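About Nolberg House

Nolberg House is a guest house with a language school inside it, or a language school with a guest house around it. We have tried to explain it both ways and people still ask, so please choose the one you like more. Our guests come to learn Dutch for some weeks, and they sleep, eat and study under the same roof.

The house was started by Thijs Boersma. He was a teacher in evening classes for many years, and he saw that his students learned the grammar well but went home after the lesson and spoke their own language until the next week. He wanted a place where the lesson does not stop when the teacher closes the book. When the old Desmet house came up for sale, he bought it together with his sister and they opened the first four rooms in September of the same year.

At that time there was no school furniture. The first group studied at the kitchen table, and the kitchen table is still where the beginners have their morning lesson. Later we made two classrooms upstairs, but the beginners did not want to move. A kitchen has many useful words in it, and it is also the warmest room of the house.

How we teach

We take a maximum of 12 students at one time. The morning is for the lesson, with a coffee break in the middle. After lunch everybody goes out with a small task. You can be asked to buy stamps, to find out when the swimming pool closes, or to ask at the market how a certain vegetable must be cooked. In the evening we eat together and tell how it went. Mistakes are told at the table too, and these are often the best stories.

We use our own course book, called Drustum. The name does not mean anything in Dutch. It was a printing mistake on the first cover, and after 700 copies we had become used to it. The book has 60 short chapters and each chapter takes place in one part of a normal day – getting up, washing, catching the bus, paying a bill. You do not have to study them in order. If you have a problem with your landlord, we begin with the landlord.

The rooms

Every student has a private bedroom with a desk and a good lamp. We do not have televisions in the rooms, but there is one in the sitting room, where the news is watched every evening with subtitles. Towels and bed linen are changed once a week. If you need them more often, please tell us at breakfast and it will be arranged.

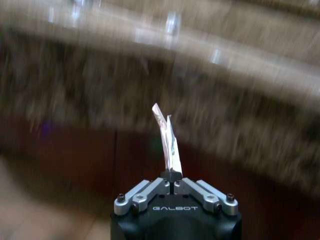
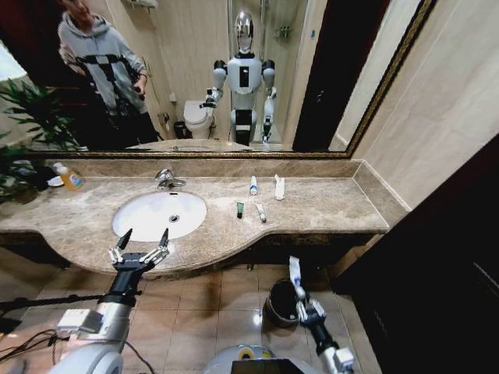
Washing powder is included in the price and the machine may be used until nine in the evening. The rooms on the garden side are the quietest. The rooms on the street side have more sun, and you will hear the church bells. We ask you to write your preference on the form, and we do our best, but we can not promise it.

Breakfast and dinner are made in the house. Lunch is bread, cheese, soup and fruit, which you take yourself. We cook vegetarian two days in the week and on the other days there is always a dish without meat. For allergies we need to know it before you arrive, so that we can do the shopping in the correct way.

The people

Thijs still teaches the advanced group and he also repairs the bicycles. The other teachers all live in the town. They have lived abroad themselves, and they remember how tired you can be after a full day in a language which is not yours. If you need an hour of silence, just say it. You may say it in English on the first day – after that we would like to hear it in Dutch.

Our partner Illoditz organizes the office side, such as invoices and letters for your employer. Many companies pay the course for their staff, and Illoditz can send the papers directly to the right department.

Who comes to us

Our students are nurses, engineers, musicians, parents of children who married in the Netherlands, and people who have moved here and are simply tired of being answered in English. The youngest must be 18. There is no oldest age. Some students come back for a second or third course, and then they usually ask for the same bedroom and the same chair.

Visiting

You are welcome to see the house before you book. Please call or write first, so that we are not in the middle of a lesson when you ring the bell. The coffee break is a good moment to meet the students and ask them how they like it.

This page was last changed on Tuesday, July 25, 2023. Prices and course dates are on a separate page.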